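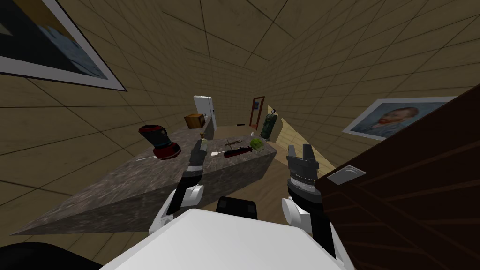

February, 9 pm

Watched the Stondlow reunion episode tonight. Mpho Nkosi sat at the far end of the couch from Adams and neither looked at the other until the second ad break. My sister reckons they split before filming finished. The magazine says she unfollowed him, and so did 25 of the cast and crew, which seems a lot for one show.

He's back in Drasness with his mum, apparently. She's still doing the Prunutton ads — same ring on, wrong hand. I went back and checked.

Had toast for tea and missed the bins. Finale is on in 21 days. I've told work I won't do the late shift.

Comments (511)

kezza_b: It was always the right hand, go look at episode two

Deb: They were never together, it was for the show

tramstop: Missed my bins too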